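Spare Parts Need Better Names
Lucian Anghel
December 2025

A replacement part that cannot be identified is, for the person who needs it, out of stock. I have argued this with suppliers for years and the reply is always that the catalogue is complete. Completeness is a weak test. The Arnden catalogue lists 2,781 items, and I gave up on it after 25 minutes with a broken door latch in my hand.
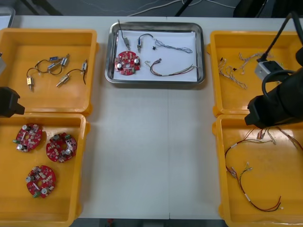
What the number leaves out

Most part numbers encode the maker's own order of work: product family, year, revision. None of this is known to a household with a dead dishwasher. What the household can measure is length, thread, voltage and the spacing of the holes. Few catalogues can be searched by any of these.

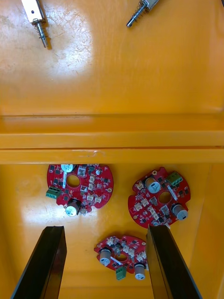
The usual objection is cost. Nidia Londoño, who ran the parts desk at Trosano until April, puts the work at 5 minutes per item, given a calliper and a form. For a range of 150 items that is less than two working days. Returns of wrongly ordered parts will use up that time within a season, and the customer pays the postage.

A second objection is liability. If dimensions are published, people will fit parts that match in size and differ in rating. This is a fair point. The remedy is to print the rating beside the dimensions, in the same type size.

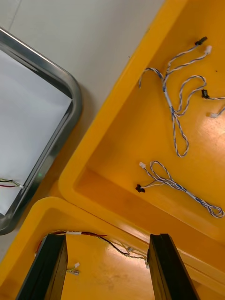

A modest rule

Any part sold separately should carry its number on the part itself, and the public listing should give three dimensions and the electrical rating where there is one. Bent Toft would go further and require drawings. I would not, at least at first, as small makers such as Rerero would simply stop selling parts. 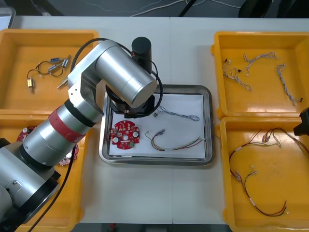
2 min read

Labels on bags do not count. Bags are thrown away on the day of fitting, and the number is next wanted years later.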